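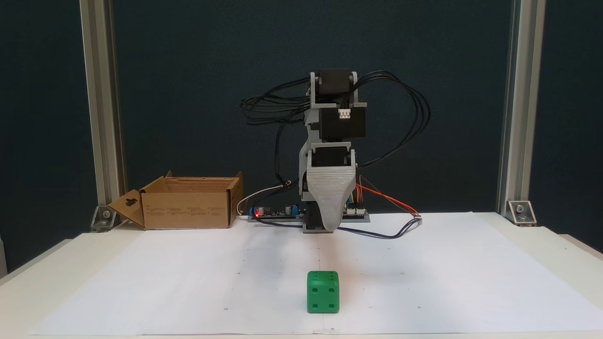
About Dunden

Dunden designs and services access control readers and the credentials that go with them. Our work covers low-frequency (125 kHz) and high-frequency (13.56 MHz) systems, reader firmware, antenna tuning, and the migration of older installations to encrypted cards. We sell to installers and building operators. We do not sell to the general public.

What we do

Most of our projects begin with a site that has grown over many years. There may be three generations of cards in use, two or more reader models, and a controller whose original supplier has closed. We record what is installed, test each credential type on the bench, and write a migration plan that lets old and new cards work side by side until the last reader has been replaced.

Reader hardware. The Jelholm reader is our main product. It is a wall-mounted, dual-frequency unit with OSDP and Wiegand outputs, set by DIP switch or over the bus. A narrow version is available for door frames and turnstiles. Metal mounting surfaces detune the antenna, so a ferrite backing sheet is supplied with each unit.

Credentials. We supply cards, key fobs and adhesive tags, encoded to the customer's numbering scheme. The minimum order is 25 pieces for a repeat customer and 200 for a new format. Keys are generated per site. Sites that need to hold their own keys can do so, and we provide the procedure in writing.

Software. Flosance is our enrollment and audit tool. It runs on a local machine, keeps its database on site, and exports to CSV. It reads facility codes and card numbers from the common 26-bit and 37-bit formats; custom formats are defined in a text file. Flosance does not need an internet connection, and license files can be moved by USB drive.

Testing. Read range is measured at set angles and distances, on plasterboard, brick and steel. Results are published in the data sheet for each reader along with the card type used. Range figures measured with one card type should not be applied to another.

How we are organized

Dunden has 12 employees in one building, with the workshop on the ground floor and the office above it. Meron Gebru founded the company and is responsible for hardware and antenna design. Shewit Jemal leads firmware and is the contact for security reports.

Firmware is released twice a year, in February and in late summer. Security fixes are released separately when needed — customers with a support contract are told by email before the public notice goes up. Each reader model is supported for ten years from its last date of sale.

Security reports

Reports about our products are welcome from customers and independent researchers. Please include the reader model, the firmware version and the steps needed to reproduce the problem. We confirm receipt within two working days. We do not take legal action over testing done on equipment the tester owns or has permission to test.

We do not copy or recover credentials for individuals. Requests to duplicate a card must come from the site operator, in writing.

Partners

Installation is carried out by approved firms. Hyun handles stock and returns for orders above 40 readers; smaller orders ship from our own workshop. Installers who want to be approved should ask the office for the training outline, which covers wiring, grounding, OSDP secure channel setup and handover documents.

Page last revised 18 Nov 2021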